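Grunel - folding the small cloths

README, last changed Dec 4, 2018

Hello! Grunel is my collection of pictures and notes about folding small household cloths. I started it in May with tea towels and it got a bit out of hand (I now own far too many tea towels). There are 3641 pictures in it so far, sorted into folders by type of cloth and then by fold.

What's in the folders

tomen - tea towels and napkins, the easy ones. Start with these if you're new.
pai - muslins. My favourites, and the most annoying by a mile.
dradach - everything that wouldn't go anywhere else, mostly flannels and one very stubborn pillowcase.
notes.txt - my scribbles on each fold, up to 300 words apiece, spelling not checked.

A word about muslin, as I get asked about it more than all the rest put together. It never lies flat! You pull one corner and the puckers run off somewhere else, so I stopped ironing them and just went with it. Hold two corners, give the cloth a gentle stretch across the table, then bring the edges together before it can creep back.

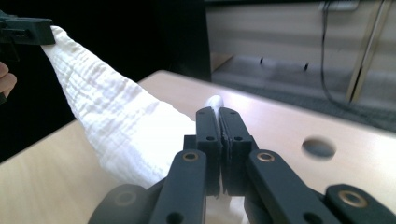 White muslin stretched out over the table, one corner bunched up like a rope.

The file names are plain: cloth, fold, number. So muslin_half_20 is number 20 of the half folds. A few of the early napkins have the fold missing from the name and I keep meaning to sort that out - if you get there first, please send me your list.

Known problems

White cloths on a pale table can be hard to make out in the smaller copies. Use the big ones for muslin. Flannels 1 to 100 are in the wrong order, sorry, they're all there though.

Using it

Help yourself, for anything you like. Just put my name somewhere, Mohammed-Awal Mensah, and tell me if you've found a decent way of folding a fitted sheet - I'd love to add a folder for those.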